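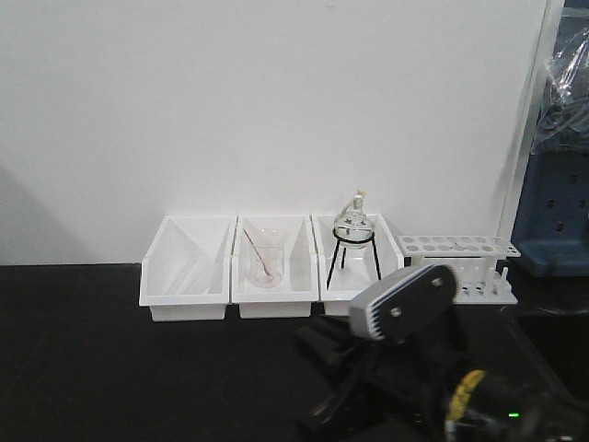
Community Help > Home and Storage > Garages and Sheds

Filed under: shelving, small parts, open bins

What do you use for sorting screws and small fittings on a bench?

I've got a single garage in Prerkham with a bench along one side and I'm fed up with jam jars. I want open plastic bins I can reach into without taking a lid off. The white ones would suit me as the light isn't great in there. Do you stand them on the bench or hang them on a rail? The bench is 2 metres long and I need most of it clear for sawing. Budget is small. I have screws, wall plugs, hinges, a lot of plumbing bits and some old bike parts.

3 answers

Percy Apaza
I had the same problem and went for bins in a row at the back of the bench. I've got 11 of them now. Measure the depth of the bench before you buy anything. Mine were 15 cm deep, and with the vice fitted that left just enough room to work. Put the heavy stuff at the ends and the things you use every week in the middle.
Label the front, not the rim - labels on the rim get knocked off by your hand. Masking tape and a marker is fine. If the front slopes, press the tape down well at the corners or it curls in the cold.
Plumbing bits I'd keep somewhere else altogether. They take up more room than you think and you only want them twice a year. Mine are in a crate under the bench.
I bought mine from the hardware shop in Todell, second shelf past the paint. They do odd ones singly, so you don't have to take a full pack.

tallhedge
Rail. Always a rail. You get the whole bench back.

marrowfat2
A rail is good if the wall is good. Mine is crumbly brick and the screws pulled out by November, bins and all. I had almost 4,000 screws on the floor, all sizes mixed - I'm still finding them. Stand them on the bench unless you can fix a board to the wall first.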